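Buvomus Kleinteile — Datenblatt

Stand: März
Standort: Konfektionierung Wustby
Umfang: 235 Episoden, 13 Artikelgruppen
Format: Video mit Greiferöffnung je Bild

Zweck

Der Datensatz dient der Teilautomatisierung der Kleinteilsortierung. Aufgezeichnet wurde mit handgeführten Greifern im laufenden Schichtbetrieb.

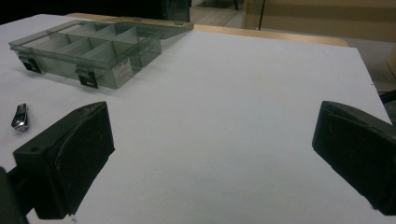

Für die Beschäftigten verschiebt sich die Tätigkeit vom Einlegen zum Vorbereiten und Prüfen. In der Linie Ogilvie entfällt das Sortieren von Hand ab 200 Teilen je Auftrag, kleinere Aufträge bleiben manuell. Sortierkästen mit Klappdeckel und zwei Schnappverschlüssen an der Front werden weiterhin von Personen geöffnet — das Öffnen ist nicht Teil der Aufgabe. Glänzende Metallteile wie der Nagelknipser sind in den Metadaten mit "reflektierend" markiert.

Bekannte Einschränkungen

Transparente Fachwände werden von der Tiefenschätzung unzuverlässig erfasst. Daten aus Uvbridge fehlen noch. Die Taktvorgabe der manuellen Plätze wurde nicht geändert.

Datenschutz

Tonspuren werden vor der Ablage entfernt. Eine Auswertung nach Personen oder Schichten ist nicht zulässig.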